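Gripper keeps closing on the bag handles
ebuka_ezeani
Home arm build, unloading groceries into a basket. With a knotted bag the fingers go for the handles.

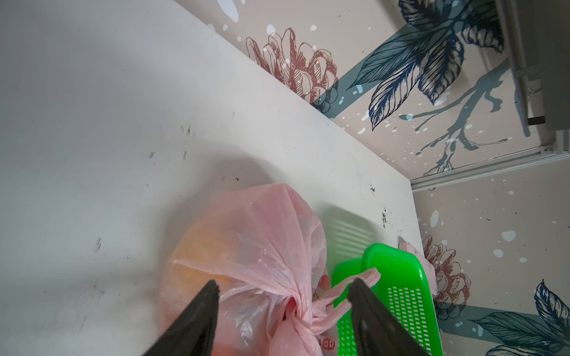
Planito Makers Club, Arm Builds
Servo limit is 30, camera at 15 fps.

kpearce
Drop the limit to 11. Thin plastic tears.

ebuka_ezeani
At 11 it lets go of round stuff. I want one setting for the bag and for this yellow thing.

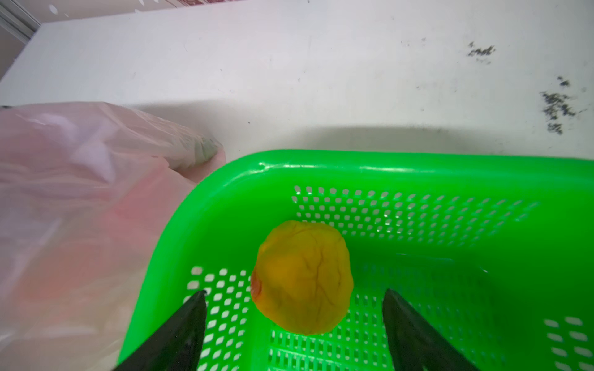
It's lumpy, so the tips need some give.

olaniyan200
Disagree with Kylie. Leave the limit, pad the tips.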